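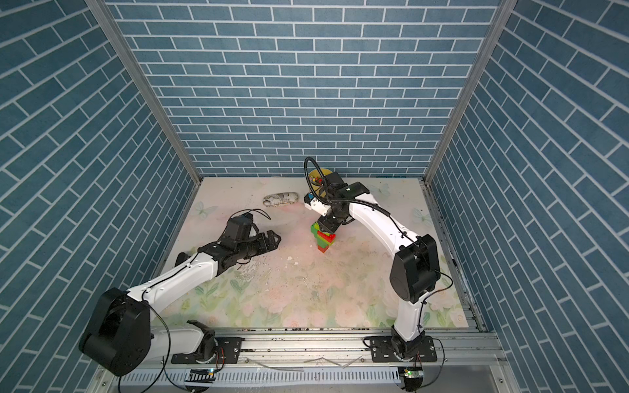

Ticket: Right arm lets go of the stack early during toy cleanup
Status: Open, waiting on reporter
Product: Clelletum chore runner, two-arm cell
Opened by: Esi Kyei
Priority: Normal

Esi Kyei wrote:

Hi all, first the good news. The toy cleanup routine is the closest thing to a real household chore I've gotten out of this cell, and I'm thrilled with how far it has come since September. Loose pieces go into the yellow tub most of the time. Where it falls down is stacked bricks. The task is "take the stack apart, put the pieces away," and any five-year-old does it while looking at something else.

What I expect: one gripper steadies the lower bricks, the other pulls the top one off.
What I get: the right arm closes on the top brick, starts to lift, then opens again before the brick is free. No error on screen. The runner marks the step as done and goes on to the next one (!), so the log is all green and the stack is still standing there.

I ran it 20 times on the default settings. The top brick came off in 4 of those.

Already tried:
- restarted the runner and both controllers
- redid the wrist camera calibration on both sides
- wiped the finger pads
- turned the room lights up, then down, no change

Log from one bad run:

step 3 approach_top ok
step 4 close_right ok
step 5 lift_right ok (contact lost)
step 6 release_right ok

Wemura support replied:

Thanks Esi, that's a great report. The "contact lost" in step 5 is the interesting part. When bricks are pressed together, the pull needed to separate them makes the fingers slip a little, and the runner reads the slip as an empty hand. Then it decides there is nothing left to carry and opens. It should not be writing "ok" there, and I've filed that separately.

Two questions. Is the left arm doing anything while the right one lifts? And can you check how far down the fingers get before they close? The default approach height was set up for loose blocks.
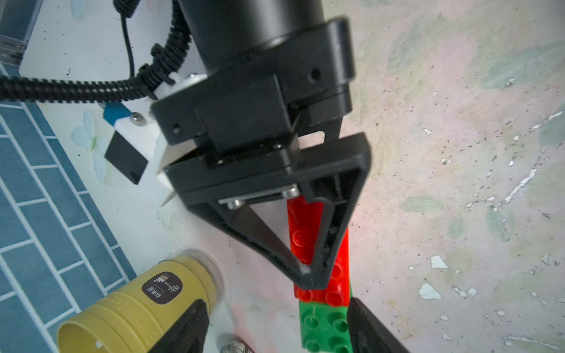
Please also send the value of grip_hold_ms from your config. If it's still at the default, raise it and repeat the run before changing anything else. One change at a time, or we'll never know which one did it.

Esi Kyei wrote:

It was at the default. Raised it, and the right arm does hang on longer, but now it wants to lift the entire stack in one piece. Which is sort of wonderful to watch, but it isn't the chore. To your first question, the left arm was parked the entire time. I had assumed the runner would call it in by itself.

Wemura support replied:

It won't on the current build, sorry, the docs are vague about that. Add the Yakubu two-hand profile to the task file and set assist_arm to left. It brings the second gripper in from the side before any pulling starts. Go slow the first few times and keep a hand near the stop button.

Esi Kyei wrote:

October 2, 2018

Oh, this is so much better! Profile loaded without complaints, assist_arm set to left, speed at the lowest setting. 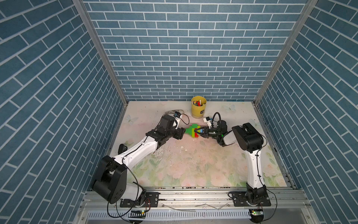 Left and right grippers on the brick toy, yellow bucket at the back.

Best of 5 tries: 3 clean separations. The other two ended with both arms pulling politely against each other until the runner timed out, and this time the log said so, which I count as progress. It's slow. I could clear the floor by hand and make coffee before it finishes one toy, so I wouldn't turn it loose in anybody's playroom yet. But I do think sorting and putting away is going to be one of the first chores these things are good at, well ahead of laundry.

Still open from my side:
1. Step result shows ok after a slip (you filed this)
2. Timeout when both arms pull, is there a force limit I can set per arm?
3. Very small pieces get skipped completely. I can open a new ticket for that one if you like.

Wemura support replied:

Yes please, new ticket for the small pieces, and tag it Clastetell so it reaches the vision people. For item 2, try max_pull on the assist arm only and leave the right one alone. Send me the log from the next timeout either way. Keeping this open.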